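双臂理线：写控制脚本时攒下的几个小窍门

家里那张木桌最近成了我的理线练习场，一团黑色细线，两只机械臂，够我折腾好几个晚上的。 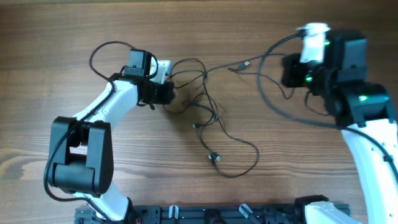

两只夹爪中间的这团线，就是今天的主角。

先说我用的软件，免得后面看糊涂：感知这块是Skaser，负责从画面里把线一根根描出来；动作规划用Millar；最外面套一个我自己写的小调度脚本，叫Skonness（名字随便起的，别问）。下面这些都是踩坑踩出来的，想到哪写到哪。

一、先找插头，别先找线
我一开始老老实实让程序去追线的走向，结果黑线压黑线，一交叉就认错，左边进去右边出来的完全是另一根！后来改成先认插头。金属头在木头桌面上反光明显，好认得多，认到一个就当锚点，从锚点往回追。追到交叉的地方，让程序多留几条候选路线，别急着定。我现在最多留7条，再多规划那边就开始磨蹭了。

二、木纹会骗人
横条纹的桌面看着舒服，边缘检测可不喜欢它，深一点的纹路经常被当成线。我的土办法：开工前把桌子清干净，拍一张空桌面存着当底图，之后每一帧都跟它比。挪过灯、拉过窗帘，就重新拍。懒得拍的话，至少把跟木纹同方向的细长检测结果降一降权重，也能凑合。

三、手臂自己的线也要算进去
这个我吃过大亏。手臂上也挂着线，颜色跟桌上的差不多，有一回程序认认真真规划了半天，要去夹自己手腕上的那根……现在我会按关节角度算出手臂在画面里的位置，往外扩一圈，圈里的统统不许夹。扩多少要看你家的线垂得多松，我是从12毫米开始往上试的。扩得太大也烦，离夹爪近的线会一起被挡掉，这时候让手臂退开一点再看一眼就行。

四、一只手拉，另一只手得压着
两只手一起往外拽，松松的圈一下子就成了死结。我在Millar里加了条规矩：同一时刻只有一只手能做“拉”，另一只要么压住，要么让开。两只手的安全区也分别设，中间那块谁先申请谁用，用完马上还。调度脚本里其实就是一把锁，几行的事。记得给锁加超时，我没加的时候两只手面对面等了一晚上。

五、拉一小段就停下来看
别指望一次规划从头走到尾。线是软的，动一下整团都变样，刚才算好的路径就作废了。我现在每次拉2厘米，停，重新看图，再决定下一步。慢是慢点，但返工少多了。电流突然往上蹿就说明拉紧了，马上松手往回送一点，这条判断要写在最底层的循环里，别等规划层慢悠悠地来管。

六、日志要留图
光存坐标没用，第二天看着一堆数字根本想不起来当时线长什么样。每次夹取前后各存一张，文件名里带上步骤号。从二月攒到现在，大约605组了，硬盘还撑得住。我用Van Wijk那个回放小工具翻，可以把规划路径叠在图上，哪一步开始跑偏，一眼就看见。翻的时候顺手打个标签，“认错线”和“夹空了”分开记，修起来思路清楚很多。

七、桌边的固定线也别忘了
导轨上我用白色小卡子把线卡住，软件里对应的区域直接标成禁区。换了卡子的位置，禁区也要跟着改！我把这句写在启动检查里，每次开机弹出来让我按一下确认，烦归烦，管用。

扎线那一步还没写完，目前卡在怎么判断一圈线算不算绕整齐了。我试过量圈的圆度，线头一翘分数就乱跳，打算下一版先把线头剪出去再算。参数等跑稳了再贴上来。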